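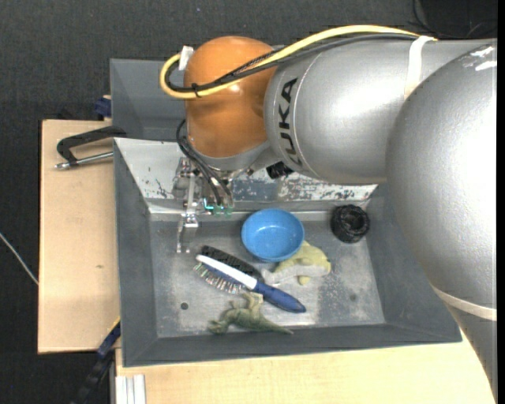 A KUKA arm over a bin of mixed objects, with a blue bowl and a toy dinosaur among them.

Bin-picking labs get a shared rulebook, and I kind of love it

If you've ever tried to compare two bin-picking results from two different labs, you know the headache. One team says its arm is great at grabbing stuff, another team says the same, and then you find out they used different objects, a different bin and a totally different idea of what counts as a pick. So I was pretty happy on Wednesday when the new Jutstead practice guide landed in my inbox!

It's short, for a standards document. The working group behind it (people from Vonero, Zendix and a few university labs) sent the draft around in January and got 298 comments back, and you can tell they read them. The part on what a "successful pick" means has been completely rewritten. The object has to leave the bin, stay in the gripper for 3 seconds and land in the drop zone. If it falls back in, that's a miss, even if it was a really nice grab up to then. I can already hear the groaning.

My favorite section is the one on objects. The guide wants labs to mix shapes and surfaces, so hard things, bristly things, shiny things, lumpy things, and it wants them tipped in together and left the way they land. No nudging the hairbrush around so the fingers can get at it! Labs also have to publish their object list and say which things they dropped from testing, and why.

Then there's the housekeeping. Bins should be fixed down so they can't creep during a run, with the fixing checked before the first pick of the day. Cables and hoses need enough slack for the full range of the wrist, and somebody has to walk the arm through its widest poses at low speed after any change to the gripper. Worn bins are fine, by the way. The draft said they should be replaced on a schedule, and that got tossed after labs complained that scuffed metal is what they'd see in a real plant anyway.

I called Hedvika Gajdoš, who edited the final text, and asked what caused the most arguing. "The logbook," she said right away. Every attempt has to go in, including the ones where a person hit stop. She told me a Yousafzai trial run had logged 362 attempts, and 281 of them would have made it into the write-up under the old habits. "The other ones are where you learn something, so I wasn't going to budge."

The guide is voluntary, so nothing happens if you ignore it. Still, Zendix says it'll ask for the logbook format in its next round of supplier tests, and I'd guess others will follow pretty fast. There's a one-page checklist at the back if you don't feel like reading the whole thing (I did, on a train, and the annex on lighting is heavy going). Comments on the annex are open until the group meets again in the spring.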